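Chapter 5
Grounds and Priming Layers

5.1 Scope of the chapter

The preceding chapters dealt with supports: panel, canvas and the fabrics laid over panel. This chapter deals with what lies between the support and the paint. The term ground is used here for the whole of the preparation applied to a support before painting starts. The term priming is reserved for the uppermost part of that preparation, usually a thin colored or toned layer. Older manuals use the two words interchangeably, and the reader who consults them should check which meaning is intended.

A ground has three functions. It evens out the surface of the support, it controls how much oil is drawn out of the paint, and it sets the color against which the painter works. A ground that performs one of these functions well may perform another badly. A thick chalk ground gives a smooth surface but is brittle on canvas. A lean ground dries quickly but leaves the paint above it short of binder.

5.2 Terms used in this chapter

Size. A dilute solution of animal glue brushed onto the support to seal it.
Chalk ground. Calcium carbonate bound in glue, common on panel north of the Alps.
Gesso. Calcium sulfate bound in glue, common on panel in Italy and Spain.
Oil ground. Pigment, often lead white or an earth, bound in a drying oil.
Double ground. Two layers of different color, the lower usually red or brown and the upper usually gray.
Absorbency. The tendency of a ground to take up oil from the paint applied over it.

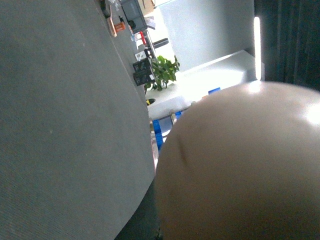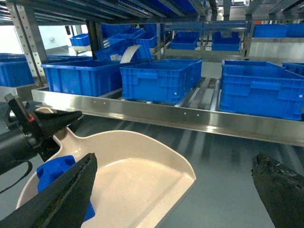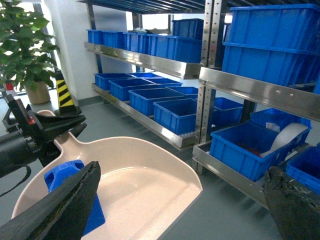 Why did painters working on canvas give up the thick glue-bound ground?
Glue and chalk form a stiff layer, and canvas moves with changes in humidity. The layer cracks when the canvas slackens and tightens, or when it is rolled. An oil ground of moderate thickness stays flexible for longer and tolerates handling better, although it too becomes brittle with age.

5.3 The Evville altarpiece

The main case in this chapter is the Evville altarpiece, dated 1683 on the lower edge of the central canvas. It consists of a central canvas and two painted wings on oak. The wings carry a chalk ground with a thin oil priming. The central canvas carries a double ground, red below and warm gray above. The same workshop therefore used two systems in a single commission, and the choice followed the support.

Cross sections from the central canvas show a lower layer of red earth in oil with coarse particles of quartz. The gray layer above it contains lead white, charcoal black and a little umber. In the shadows of the drapery the gray was left uncovered and serves as a middle tone. In the sky it was covered completely, and the paint there has become more transparent with age, so that the gray now lowers the value of the blue.

The wings have aged differently. Their cracks follow the grain of the oak and are fine and regular. Those of the central canvas form a wider network, with curved cracks at the corners where the strainer was keyed out. Section 5.6 returns to crack patterns and to what can be inferred from them.

5.4 Sampling and its limits

A cross section records the layer structure at one point. Grounds were applied by knife or brush over large areas, and their thickness varies. In the Patrício survey of canvas grounds, the thickness of the upper layer ranged from 35 to 200 micrometers within a single painting. A measurement taken at the tacking edge should not be assumed to hold for the center.

Two further cautions apply. First, canvas was often bought already prepared, and the ground may then say more about the supplier than about the painter. The Putine inventory lists primed cloths by size and color, with no mention of who was to paint on them. Second, later lining with glue or wax can alter both the color and the absorbency of a ground. The Pluta panels, treated in Chapter 6, were never lined and serve as a control.

5.5 Preparing a test ground

The procedure below produces a double ground suitable for comparison with the published sections. Stretch a piece of medium-weight linen and apply one coat of size, cold and gelled, with a flat blade. Leave it overnight. Grind red earth in linseed oil to a stiff paste, spread it with the blade and scrape it back until the weave is just filled. When the layer is dry to the touch, rub it lightly with pumice and apply the gray in the same way.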